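Welt shoes vs. cemented, resoling question

dpomare
2020-07-13
I have a pair of Truvlow walking shoes, cemented construction, EVA midsole. The outsole is separating at the toe. Can these be resoled, or is the midsole the limit?
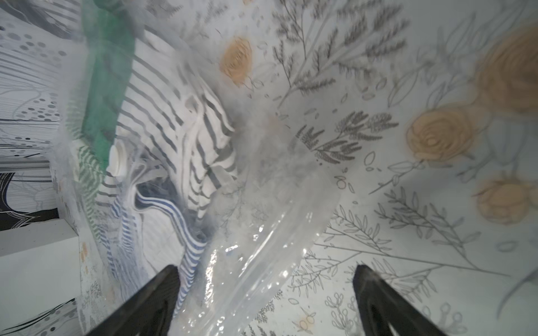
The upper is sound and the lining is intact. The local shop quoted for a full replacement unit and would not reglue.

lorne_l
Regluing holds if the midsole is not compressed. Press it with a thumb. If it does not rebound, replace it. Mine went 700 miles before the heel collapsed.
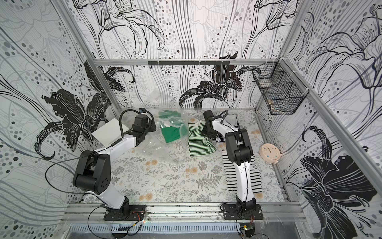
Which adhesive should be used on EVA?
Contact cement with a primer made for EVA, both faces, left until tacky, then clamped overnight.

grimshaw_h
Disagree on clamping overnight. Contact cement bonds on pressure, so a few firm minutes with a hammer is enough. Long clamping deforms foam.

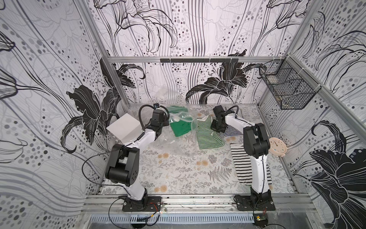 Toe separation usually starts with poor roughing at the factory. Sand both faces to an even matte before priming. Choose a plain work surface for the small parts; with black lilies and dots like the ones on those wall panels behind it, a black heel tip is hard to spot. Use 80 grit or finer.

dpomare
Thumb test done — it rebounds. I will reglue.
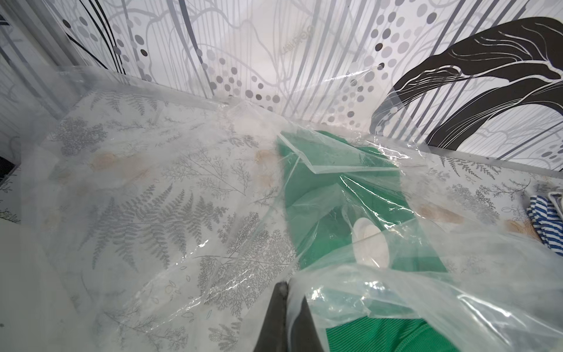 Sanding is finished on the left shoe. The right has old glue in the toe that will not lift.

lorne_l
Heat gun on low, then scrape. I still clamp overnight.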